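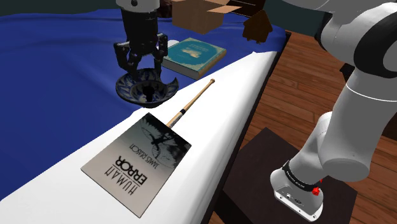
Lerthorpe Gaming Hall Returns: data card

Contents
Monthly returns from licensed betting shops and small casinos in the Lerthorpe district. One row per venue per month, 1749 rows in all, covering 27 venues. Compiled by Sarla Kaushik and Lambros Petridis from the paper returns.

Columns
venue_id: short code, stable across years
month: year and month of the return
machines: number of gaming machines licensed
tables: number of card and roulette tables
gross_win: stakes minus payouts, in units of 1000
staff: people on the payroll at month end
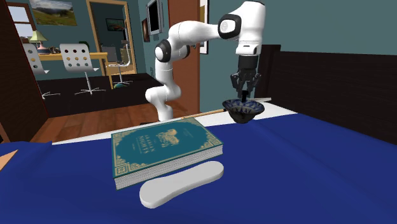 Known problems
Two venues changed owners and filed under both names in September. We kept the later filing and dropped the other. Blank cells in gross_win mean the figure was missing on the paper form, so do not read them as zero. Venue names are free text and were typed as written, which means the same place can turn up under several spellings. Join on venue_id instead. The venue_note column is just as loose: a clerk describing the bedspread in the picture might put "blue", "royal blue" or "dark blue", and we have left that kind of variation alone. Plultton venues have no staff figures before the form was revised.

Use
Free for research and teaching. Please do not try to link rows to individual customers or employees.

Corrections
Send them to Manju Sandhu with the venue_id and month. Fixes go into the next release.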